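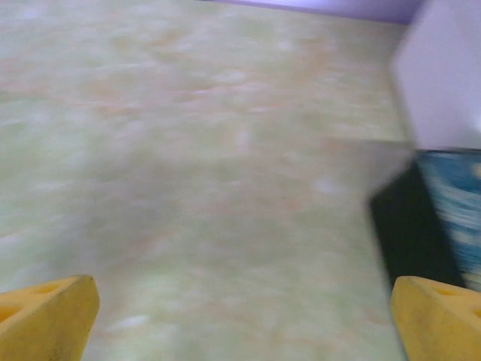 Pale green with wisps of orange, and a strip of lavender along the top.

Features > Rooms > Color

The Green I Couldn't Get Rid Of

214 shares | 15 comments

I bought my house for the porch. I'd like that on the record, so people will stop thinking I bought it for the color scheme. The porch is deep and shady and faces a pear tree, and I stood on it on a Tuesday in March with the keys in my hand feeling like the luckiest woman in Blackburn. Then I went inside and remembered the green.

If you've ever rented a beach cottage or eaten pie in the kind of diner where the coffee comes whether you asked or not, you know the green I mean. Celery, mint, the inside of an after-dinner candy. It's marbled, with cloudy white patches all through it, and then (this is the part that got me) little drifts of peach and orange, like somebody rinsed a paintbrush over it. My workroom at the back of the house is full of the stuff. And whoever lived here before me looked at all that green and peach and thought, you know what this needs? Lavender!

So there I was with a room the color of sherbet. My plan was to have it out by summer.

I had a whole folder going. White oak, white walls, one big black lamp. I'd priced a new top for the workroom at $1,541, installed, from a showroom called Fivham out by the highway, where a very patient young man let me take home samples in a tote bag. All of the samples were white. They had different names and I couldn't tell you one from another, but I laid them out on the green every morning and moved them around with my coffee like I was playing solitaire.

The trouble is that I have to work while I'm dithering. I hem things. I cover lampshades, I take in bridesmaid dresses, I once made curtains for a boat. And you can't run that kind of business with the room torn up, so the green stayed through April and on into May, and somewhere in there I started to notice a few things about it.

First, it hides everything. I mean it! Crumbs, chalk dust, the orange thread I snip off and never sweep up. I can do a full day of cutting and look back from the doorway and think, well, that's a tidy woman. My sister has a glossy black counter and wipes it so often I think it's her main form of exercise.

Second, it's kind to other colors. You'd think a pattern that busy would fight with whatever you set down on it, and I was sure my fabrics would look awful. They don't. Blue looks clean on it, brown looks warm, and red looks like Christmas, which I'm fine with any time of year. Plain white things are the best of all. You put a white box on that green with the lavender behind it and the box picks up a bit of violet, the way snow does late in the day. I hadn't understood that white borrows from whatever is near it until I had a room with something worth borrowing.

I mentioned this at the fabric counter, to anybody who'd listen, and a woman in line told me I should talk to Stojan Kovačević.

Stojan runs a salvage yard called Dradach, a long, low building with sinks lined up out front and doors leaning against each other inside like tired people at a bus stop. He's been pulling things out of kitchens for most of his life. I'd gone in hoping he would give me something for my green if I ripped it out, and I came away two hours later with a cup of tea in me and a completely different attitude.

"Everybody wants to sell me this," he said, when I showed him on my phone. "Then three years go by and everybody wants to buy it."

He had a stack of old laminate pieces in the back, and he went through them for me one at a time. There were boomerangs and gold flecks and a gray one with a crackle like old china. He doesn't care much for the loud patterns, he told me. What he likes are the cloudy ones, the ones that look different when you're walking past than they do when you're sitting down. He had me try it. You walk by quickly and the white and the orange smear together into one soft color, and then you stop and it all comes apart again into patches. I went back and forth in front of a piece of countertop so many times that another customer asked if I'd lost an earring.

I'm no expert on surfaces and I won't pretend to be one now. I couldn't even tell you for certain how old my green is. Stojan wouldn't guess from a phone, and I liked him for it. But I asked him what he'd do if the room were his, and he gave me some advice that I've been passing along ever since.

Live with it through one winter, he said. A color you meet in spring has an easy job. See how you feel about it in January, at four in the afternoon, with the lights on.

So I did. I canceled the white top. The young man at Fivham was very nice about it and let me keep one sample, which is now a trivet.

Then, having decided to keep the green, I got fussy about everything around it. The lavender was next on my list. I'd always figured it was the real crime in that room, and I bought a can of cream paint and a new roller, and I even moved the furniture. I got as far as holding a cream-colored card up against it, down low where the purple meets the green. It looked like a bandage. All the life went out of the peach. Take the lavender away and those pretty little orange wisps turn into something you'd want to scrub at.

I held up a gray card next. Worse! Blue was all right, and yellow made me a bit queasy. I went through my entire scrap drawer, and by the end of the afternoon I'd come around to the idea that whoever picked that lavender had a better eye than I do. I took the cream paint back to the store, still sealed, and bought myself a sandwich with the difference. (There was no difference. It was a full refund. I just wanted the sandwich.)

What I did change was the light. I'd had a bright, bluish bulb in the ceiling fixture that I'd put in for sewing, and under it the green went gray and a little sad, like pond water. I swapped it for a warmer one and added a small lamp from Cuvance, a thrift shop two streets over from me. It cost 3 dollars and the shade was hanging off it, but shades I can do. I covered it in plain linen. Under that lamp, the olive patches come up soft and the white parts go buttery, and on a rainy night there's no room in the house I'd rather be in, porch included.

I also cleared things out, and this was harder. A pattern like that wants some elbow room. I had jars of buttons lined up from end to end, and tins, and a pincushion shaped like a tomato, and two staplers for some reason, and once most of it was in a drawer I could see the color run all the way back. I keep white boxes for storage now. They're cheap and square, and I already told you what they do next to lavender.

January came. I remembered what Stojan had said, so one day at four o'clock I made a point of turning on the lights and sitting down. It was sleeting. The pear tree looked like a bundle of wire. And there was my green, going on about its business, looking like the one thing in the county that had heard about spring. I may have patted it.

I've had people in since then who love it and people who very clearly don't. My neighbor asked when the work was going to start. My niece, who is nine, wants it in her bedroom, on all four walls, and has drawn up plans. A bride who came for a fitting put her hand flat on it and said her grandmother had one just like it, and then she had to sit down for a minute, and I made us both some tea.

If you've got a color like mine somewhere in your house and you're standing over it with a sample bag, I won't tell you to keep it. Some things should go. I took a brown shag bath mat out of this same house with a pair of tongs. But try the scrap drawer first, and change your light bulb before you change your counter. Hold a few cards up against the wall and see what the color is doing for its neighbors. And if there's a Stojan near you, go have the tea.

I was back at Dradach last week, as it happens. He had a small piece of cloudy green behind the desk, paler than mine and with hardly any orange in it, and he wanted 100 dollars for it. I told him that was robbery. He said to come back in three years.

I'm thinking it over. The laundry room is awfully plain.

Contact us | Subscribe | All rights reserved | Back to top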